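The meter at Pemis Reservoir was read at the start of each shift. The reading on arrival was 966. The inspector wrote it in column two and initialed it, as the form required.

Column three was for the previous reading. The previous reading was also 966.

She checked the valve. It was open by 11 turns, which at that head should pass 3,000 gallons an hour. She checked the seal on the meter, the date on the seal, and the glass. She put her palm on the pipe and felt the flow through it. Then she sat down in the gauge house and went back through the ledger.

The figure had been 966 for 200 pages. The handwriting changed four times. The ink changed more often than that. One reader had pressed hard enough to mark the sheet below.

Section 6 of the manual covered a stopped meter. A stopped meter was to be tapped, then reported to the Fakhoury office, then replaced. She tapped it. The needle on the small dial was turning at the normal rate. Section 7 covered a running meter. A running meter was to be read.

She telephoned the Fakhoury office. The clerk asked for the reading and she gave it. The clerk said it agreed with the figure on file and asked if there was anything else.

"Where does the water go?" she said.

"To Teten."

"What does Teten receive?"

There was a sound of paper. "Nothing is billed to Teten," the clerk said.

She closed the valve by one turn and waited for the time the manual allowed. The sound in the pipe dropped slightly. The reading was 966. She opened it again by one turn, noted both operations in the remarks column, and drew a line under them with the edge of the ruler.

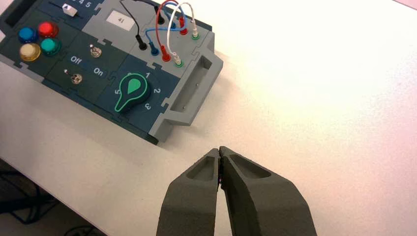
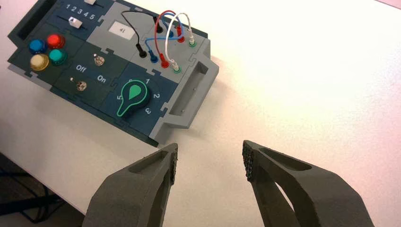 ## Second shift

The relief inspector came up the road from Catitis in October rain and hung his coat on the valve key. He asked what it was reading.

She turned the ledger toward him so that he could see the page. He uncapped his pen, looked at the meter for longer than was usual, and wrote 967.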